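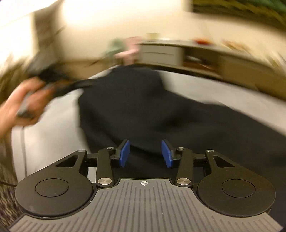 Amnuay Petchrat has been fixing pianos in Pustenbridge long enough that people stop him in the grocery store to complain about their pedals. He doesn't mind. "Pedals are easy. It's when they say it smells funny, then I worry." Mice, mostly. Felt makes a good nest.

We talked in his kitchen on a Wednesday, tea going cold, phone going off. He'd been up since 4 with an old upright from the Fetach church hall. Bad pin block. Strings that wouldn't hold a tune past lunch.

How did he start? Not with music. His uncle sold furniture and took a piano in trade, couldn't move it, told Amnuay to make it play or chop it up. "I was a kid. I took out every single key and laid them on the floor and then my aunt came in and vacuumed." Long pause. "The keys have numbers on them. So that was okay. The little paper washers do not have numbers."

He still thinks about those washers. Put them back in the wrong place and the keys sit uneven, you can feel it before you can see it.

Most of the work now is tuning, which he calls the rent. Up to four a day in the fall when the heat comes on in everyone's house and the soundboards dry out. January is worse. "People put the piano next to the radiator. Then they call me. Then I say move the piano, and they say but the couch is there." He charges $170 for a pitch raise and says he gets more arguments about that then about anything else. Folks figure a tuning is a tuning. It isn't, if the thing's dropped half a step he has to go over it twice, sometimes 3 times, and wait in between.

The job he wanted to talk about was the Cozma grand. Belonged to a family out on the lake road, sat under a leak for most of a winter. Insurance said scrap. He did it anyway – new bass strings, new dampers, reglued the bridge. He kept a notebook and the bill for parts alone came to $1,121. "I didn't charge my hours. Don't write that down." Then, after a minute, "OK, write it. The daughter plays it every night. What do I care."

Does he play? "Badly. Two songs." One is a hymn, the other he won't name. He tests every piano with the same handful of chords and says that's all the playing he needs.

He's been asked to teach a class at Otuvus, the night school, and he's still thinking it over. Worried about the ears. You can show someone how to set a pin in an afternoon, but hearing the beats slow down between two strings takes a year or more, and most people quit before it clicks. "They want the phone app. The app is fine! I have the app. But the app doesn't know that this piano has one bad string that lies."

Phone again. Somebody's middle C was sticking. He asked if there were children in the house, listened, and went to look for his long tweezers.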